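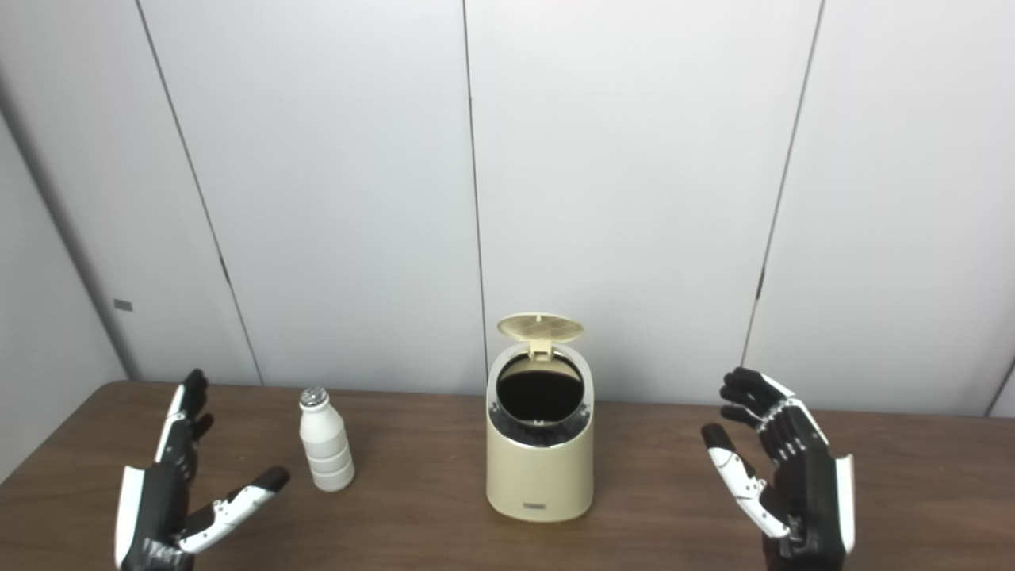 I bought the Pinthorpe table oil in March after two years of putting off the job. It comes in a 500 ml tin with a screw cap and a folded sheet of instructions in very small type. The color I chose is called Vundley, the middle one of their three browns, and on the sample card it looked too orange to me. On a full tabletop it reads as a warm medium brown with the grain still showing, and against pale white-gray wall panels it looks better than I expected. If your walls are cream or yellow I would try a small patch first.

Putting it on is simple. Sand, wipe off the dust, rub in a thin coat with a cotton rag, wait 20 minutes, wipe off what is left. I did 3 coats with a night between each. The first coat went on unevenly because I was stingy with it, and the second fixed that. The smell is strong for a day and then mostly gone. Lay the used rags flat outside to dry, as the sheet says, and don't ball them up in a bin.

Before this I used Durán hard wax, which gives more shine but shows every cup ring. The Pinthorpe finish is duller. Water left for an hour made a faint mark that faded by the next morning. Hot pans still need a mat under them, and red wine should be wiped up right away. 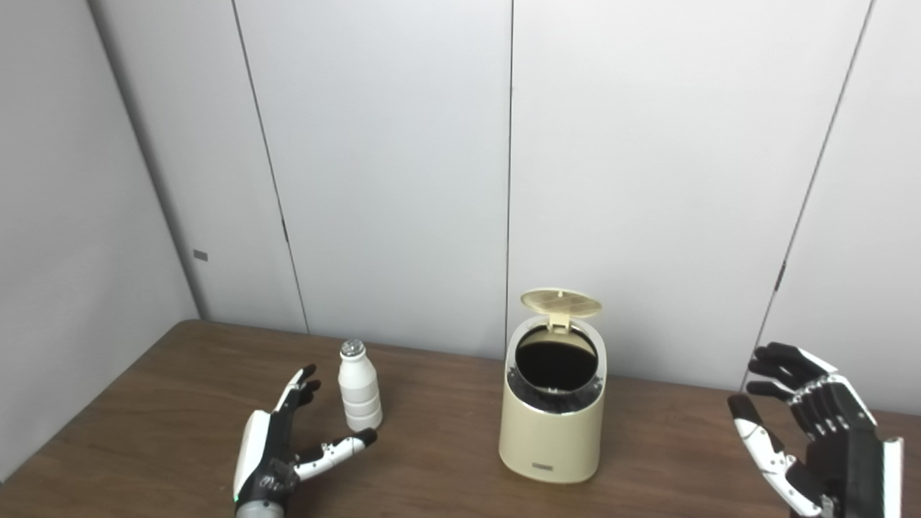

The one thing I would change is how it behaves on edges. Oil collects there and goes sticky if you don't go back with a dry rag, and I had to scrub one corner with a plastic pad and start over. The flat surface gave me no trouble. People who like a strongly marked top may find the result a bit plain, with a medium brown and only faint grain in some light, and next to light gray partition walls that suits me fine. Rodrigo Carrasco at the Bornedham paint counter told me the darker shade brings the figure out more, but I haven't tried it.

The tin cost $20 and I have a third of it left for touch-ups. The lid gums up unless you wipe the threads before closing it – mine needed pliers the second time. I would buy it again for a table, probably not for a floor.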